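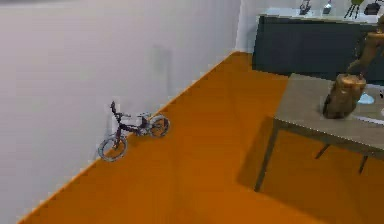

Child's bicycle by a white wall

Storing children's things for a year while we work away

Posted in November by Jelle Vermeulen

This site uses cookies. By continuing to browse you accept our cookie policy.

We are letting our house in Tiltia from the new year and going away for a year with work. The tenants want it unfurnished. Most of the furniture is going to my sister, but we have a lot of children's stuff that the youngest will grow into: clothes, books, a cot mattress, a bike and several boxes of wooden railway. I have been offered a unit at Skurkent (number 321, ground floor, no heating) or we could use my sister's loft, which is dry but gets very warm in summer. Which would you pick, and how should I pack the soft things? I don't want to open it all up next winter and find mould.

Danar

I've used an unheated unit twice. Ground floor is handy for loading but ask to see it after a few days of rain. Look at the bottom of the walls and smell it. If it smells like a cellar, say no.

Wash the clothes and leave them an extra day on the airer before packing. I use plastic boxes with clip lids for clothes and ordinary cardboard for books, small boxes or you won't lift them. Keep everything off the floor on pallets and leave a hand's width between the boxes and the wall. The mattress should go in a cotton cover. Mine was in polythene the first time and it went spotty.

For the bike, wipe the chain, put a bit of oil on it and let some air out of the tyres, not all of it.

Check the insurance as well. My policy stopped at 2,000 pounds for the lot and I had to ring up to have it raised.

Oyewole

loft, it's free

Jelle Vermeulen

Thanks both. I went to look at the unit at half past four yesterday and there was a tide mark behind the door, so that's out. Clothes and mattress are going to the loft. Books and railway too if the hatch is wide enough, I still need to measure it. My sister says the bike can go in her hall cupboard.

Danar

Put the books over the joists, and label the ends of the boxes as well as the lids.

Last updated: November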